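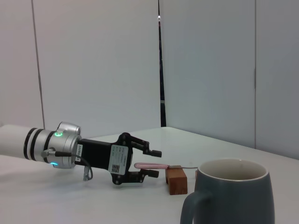
The February swap, and what came home with us

The winter swap at the Zorkuvport hall went ahead in spite of the sleet, and we took in 116 items at the door, which is a club record and also a storage problem. For those who missed it, the rules are simple. You bring a thing you no longer want, you get a ticket, and you exchange the ticket for a thing somebody else no longer wants. Everybody leaves with the same amount of junk they came with, only now it feels like shopping.

Bread machines were down on last year. Fondue sets were up. I had thought the nation's fondue sets had all been swapped by now and were resting, but there is a deep reserve of them out there, many still with the forks taped together by the factory. Three went to new homes before lunch. I expect to greet them again next winter.

The Prostereo turntable caused the only raised voices. It had been put on the music table with a note saying "works if you are patient," and two members turned out to be patient at the same moment. Itsuki Morikawa settled it by tossing a coin, and the loser was allowed first pick of the records. He chose a box of brass band marches and seemed happy enough, though his wife has since written to ask about our returns policy. We don't have one. We have never had one. Please stop writing.

Books did what books do. We set out two long rows and by closing we had two long rows, plus a stack on the floor. A word to those clearing shelves: travel guides more than ten years old are not being swapped, they are being moved from your house to mine. The same goes for computer manuals and any diet with a number in the title. The exception is the 1576-page Manríquez gardening encyclopedia, which has now been through the swap three years running. It has never been opened past the chapter on asparagus, going by the spine, and each new owner comes back looking stronger in the shoulders.

On the repair bench, Tomoyo Higuchi sewed on buttons, glued a teapot lid and talked one member out of rewiring a lamp with speaker cable. She asks me to say that the bench is for small jobs. A wardrobe is not a small job. She also asks for the return of her good scissors, the ones with the green thread tied around the handle – they left the building in somebody's bag, and she has a fair idea whose.

The tea urn raised 70 dollars, all of it in coins, all of it now in a jar on my kitchen counter until I can face the bank. Thanks to Emusance, the candle shop on the corner, for lending us the folding tables and for the box of seconds they threw in. The seconds were all lavender. So is my car, still.

Next time we will try a few changes. Doors will open at 10 a.m. and not when the first person in line starts knocking on the glass. Clothing gets its own room, with a mirror, so that coats can stop being tried on in front of the cake. Jigsaws must have the number of missing pieces written on the lid. "Some" is not a number.

Anything left at the end goes back with whoever brought it. I am looking at a rowing machine as I write this. It has been in my hallway for a week, it has no ticket, and I would like its owner to come and get it any evening after six. Bring a friend and a van.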